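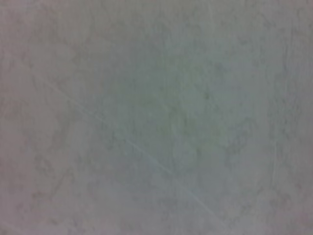
Gray surface up close, with one long pale line running across it.

Fruit table: what changes in October

The fruit table at the Irkitz building has been running long enough that we have a fair idea of what gets eaten and what gets thrown out. In the last count, 403 pieces of fruit went out and 30 came back too soft to serve. Most of those were bananas. A bunch of grapes counts as one piece, whatever its size, so please stop writing in to ask.

Starting in October, the order from Trịnh will change. We are taking fewer bananas each week and more red grapes, and the pears are gone until the price comes down. The delivery still arrives at the side door, and whoever opens the kitchen should bring it in before making coffee.

A few notes on setting up. Grapes can go straight on the table once it has been wiped down, laid out lengthwise so people can pull off a small stem without lifting the whole bunch. Rinse them first and let them drain on a towel. The dusty look on the skins is bloom — it is natural and there is no need to scrub at it.
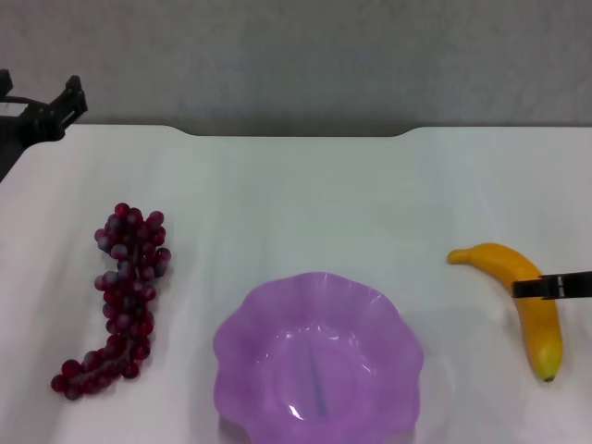 Bananas go in the bowl. They mark quickly when they are left under other fruit, and a bunch of grapes set down on top of one will leave spots by the afternoon. If a banana has already gone brown, put it in the freezer bag for the Plostevov baking group, who pick up at the end of each week and can use 30 at a time.

Bowls get washed by hand. The dishwasher has warped two of the plastic ones already, and replacements from Nonedex now come only in boxes of 114, far more than we have shelf space for. 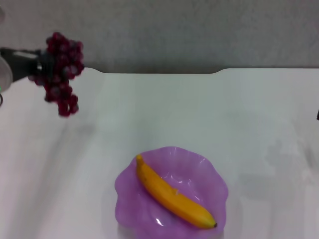 Red grapes held up by a robot arm, and a banana in the purple bowl.

The sign-up sheet for the October setup shifts is on the kitchen door. Early slots are still open. If you can't make a shift you signed up for, cross out your name and leave the line blank so someone else can take it.

Posted 9/4/22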